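Roulages et journées piste à Prildale : vos questions, nos réponses

Mis à jour le 07/05/2020

Vous êtes nombreux à nous écrire depuis l'ouverture des inscriptions, et ça nous fait un plaisir fou ! On a regroupé ici les questions qui reviennent le plus souvent sur les journées moto du circuit de Prildale. Si la vôtre n'y est pas, le formulaire de contact est en bas du site.

Je n'ai jamais roulé sur circuit. Je peux venir quand même ?

Oui, oui et encore oui ! Le groupe Découverte est fait pour ça. Vous suivez un moniteur pendant les 2 premières sessions, le temps de prendre les trajectoires, puis vous roulez à votre rythme. Les dépassements y sont interdits à l'intérieur, et franchement l'ambiance est formidable : tout le monde débute, tout le monde a le sourire en rentrant au paddock.

Comment sont formés les groupes ?

Il y a quatre groupes : Découverte, Intermédiaire, Confirmé et Pilote. Vous choisissez le vôtre à l'inscription, et on peut vous faire changer en cours de journée si vous êtes trop à l'aise ou pas assez. Chaque session dure 20 minutes, drapeau à damier compris. Soyez prudents dans votre estimation la première fois : on s'amuse beaucoup plus en haut d'un groupe tranquille qu'en bas d'un groupe rapide.

Quelle moto faut-il ?

Toute moto en bon état, routière, roadster ou sportive, à partir de 300 cm³. Les machines de compétition sont les bienvenues dans les groupes Confirmé et Pilote. Les supermotards aussi, et ils se régalent dans la partie sinueuse derrière les stands !

Et les vieilles motos ?

Avec grand plaisir. Un plateau réservé aux anciennes est prévu en août, avec des sessions à part. En dehors de cette date, elles peuvent rouler en Découverte ou en Intermédiaire, à condition de passer le contrôle technique comme les autres.

Qu'est-ce qui est vérifié au contrôle technique ?

Les freins (plaquettes, durites, niveau), les pneus, la tension de chaîne, le retour de la poignée de gaz, les fuites éventuelles. Bouchon de vidange et filtre à huile doivent être freinés au fil pour les groupes Confirmé et Pilote. Rétroviseurs démontés ou repliés, phares et clignotants scotchés. Liquide de refroidissement : eau pure ou additif sans glycol en Confirmé et Pilote, c'est une exigence du circuit et elle ne se négocie pas.

Combien fait la piste ?

La ligne droite des stands mesure 735 mètres, et on la trouve courte dès qu'on a bien réussi la sortie du dernier virage. Au bout, il y a un gros freinage en légère descente, puis l'enchaînement de Flullholm, trois courbes à gauche qui se referment. C'est là que se jouent les meilleurs souvenirs de la journée — et les plus belles discussions le soir.

Quel équipement pour le pilote ?

Casque intégral homologué, combinaison cuir une pièce ou deux pièces reliées par une fermeture complète, gants longs, bottes montantes, protection dorsale. Le sous-casque est conseillé. Les jeans renforcés et les blousons textiles ne sont pas acceptés, même en Découverte.

Je n'ai pas de combinaison, vous en louez ?

L'atelier Nedelcu, installé à l'entrée du paddock, propose des combinaisons et des bottes à la location. Réservez à l'avance, les tailles courantes partent très vite. Les gants et le casque ne se louent pas.

Quelle limite de bruit ?

Le plafond est affiché à l'accueil et il dépend du jour. La mesure se fait à l'arrêt, au contrôle technique, et un sonomètre est aussi placé en bord de piste. Prenez votre chicane d'échappement, même si vous pensez ne pas en avoir besoin. Un dépassement vaut un avertissement, le deuxième met fin à la journée sans remboursement.

Pneus route ou pneus piste ?

En Découverte, de bons pneus sport de route suffisent largement ! Les slicks n'apportent rien sans couvertures chauffantes et sans un rythme soutenu. Pour les pressions, le camion Ikari est présent à chaque date : ils montent, équilibrent, et donnent volontiers un coup de manomètre entre deux sessions. Pensez à redescendre les pressions à froid, et à les remonter avant de reprendre la route.

Y a-t-il de l'électricité dans les box ?

Oui, chaque box est équipé, et il accueille 4 motos. En paddock ouvert, les prises sont moins nombreuses, donc apportez un enrouleur et une multiprise. Les groupes électrogènes sont admis s'ils sont insonorisés.

Que se passe-t-il s'il pleut ?

On roule ! Prildale sous la pluie, c'est une école extraordinaire, l'asphalte draine bien et les groupes sont souvent plus clairsemés. Seuls l'orage et le brouillard entraînent un arrêt.

Peut-on annuler ou revendre sa place ?

Vous pouvez céder votre place à un autre pilote en nous prévenant la veille avant midi, il suffira qu'il signe la décharge à l'accueil. En cas d'annulation de notre fait, vous choisissez entre un report et un remboursement intégral.

Les accompagnateurs paient-ils ?

Non, l'accès au paddock est gratuit. La terrasse au-dessus des stands est ouverte à tous et la vue sur le premier freinage y est superbe. Les chiens sont acceptés en laisse, mais pas dans la voie des stands.
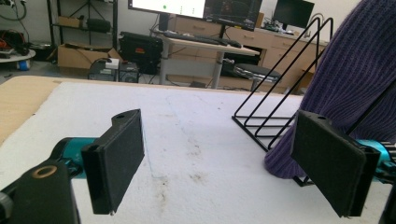 Nedelcu précise que les bottes de location se retirent le matin même, avant le briefing, et que pour les petites pointures il vaut mieux appeler l'atelier avant de réserver sa journée.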